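Ticket: Arm loses tall containers during shelf restock
Opened by: Edem Alhassan
Site: Turkovport, back kitchen and stores
Equipment: Bahrami arm, Prutix hand, Grorotska task software
Status: Open, workaround in place
Priority: Normal
4 min read

Problem as first reported

The arm is meant to take mixed groceries off the bench and put them on the pantry shelves. Boxes and flat packets go up without much trouble. Tall round containers don't. The hand comes down over the top, closes, lifts a little, and then either the container swings out to one side or the software decides it never had a grip and opens the fingers again. Twice it let go over the floor instead of over the bench.

It happens with glossy containers more than matte ones, and with anything that has been left lying on its side. A jar standing upright in a clear spot is nearly always fine.

We also get a wrist view warning on some runs. I thought that was a separate fault when I opened this ticket. I no longer think so.

What was checked first

Restarted the arm and the task software. No change.

Ran the finger zero routine on the hand. One finger was reading slightly closed when it was open. Corrected, no change to the fault.

Wiped the fingertips with a damp cloth and let them dry. They were greasy from the previous day's work with oil bottles. Slips got a bit less frequent, and the false "no grip" result stayed the same.

Swapped the bench light for the softer one. Fewer wrist view warnings on shiny surfaces. I've left the softer one in.

Log, March 8, 2026

Set up a longer test so we had something to compare against. 200 picks, round containers only, all from the same bench, half upright and half lying down. Same person resetting the bench each time (me). Overall 75 per cent ended with the container on the shelf. Upright ones made up most of the good results.

Went through the failures afterward. They fall into two groups.

In the first group the hand arrives in the right place but at the wrong angle. A container lying diagonally across the bench gets approached as if it were square to the arm, so the fingers come down near one end and the weight hangs off the other. The software works out the angle from the label edges when it can't see both ends, and a curved label with big slanted lettering seems to confuse it. It picked the line of the lettering as the long edge several times.

In the second group the angle is good and the hand still backs off. These line up with the wrist view warnings. The black fabric sleeve on the arm creeps forward when the elbow folds in, bunches up near the wrist and covers part of what the wrist camera sees. The grip check compares the picture before closing with the picture after, so if the folds shift between the two it reads that as the object moving away.

Changes made

1. Sleeve pulled back and held with a hook-and-loop strap below the elbow. It stays put for a good while, then starts to creep again. Needs checking at each break until we get a shorter one.

2. Grip check history raised to 256 samples, so one odd reading doesn't cause a release. The arm pauses a little longer before lifting. I can live with that.

3. Approach angle now taken from the body of the container first and the label second. This is a setting in the Grorotska task file, under object shape. Anyone loading the old task file will lose it.

4. Lift speed set to 2 for anything tagged as round. Boxes stay on the default.

Still to do

Repeat the long test with all four changes on. Doing them one at a time would be better practice, but the arm is only free in the evenings and I'd rather know whether the shelf can be stocked.

Order a shorter sleeve from Bahrami. Their standard one is sized for the longer forearm.

Ask Prutix whether there is a grippier fingertip that can be washed. The ones we have pick up flour and then slide on everything.

Note for whoever reads this next

The question behind the ticket, from the kitchen side, was whether the arm can be left to put the groceries away by itself. My answer for now is no. It can put away a bench of boxes while you do something else in the same room. It can't yet be given a mixed delivery and a closed door. A person clears the same bench in a few minutes, turns the fallen containers the right way without thinking, and faces the labels out. The arm doesn't know that labels have a front.

That said, the failures are dull ones. A sleeve in the wrong place and a badly guessed angle can both be fixed, and neither needs a new hand. I would keep using it for dry goods, keep glass off the list, and stand tall containers upright before starting a run if there's time. If there isn't, put them at the end of the queue so that a drop doesn't hold up everything behind it.

Big round containers lying at an angle remain the hardest item we handle. Please add any failed run to this ticket with the time, whether the sleeve had crept, and where on the container the fingers came down.

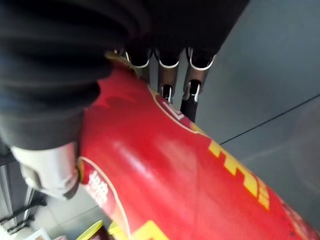 Leave the ticket open until the long test has been repeated – I'll post the results under this entry and reset the priority then.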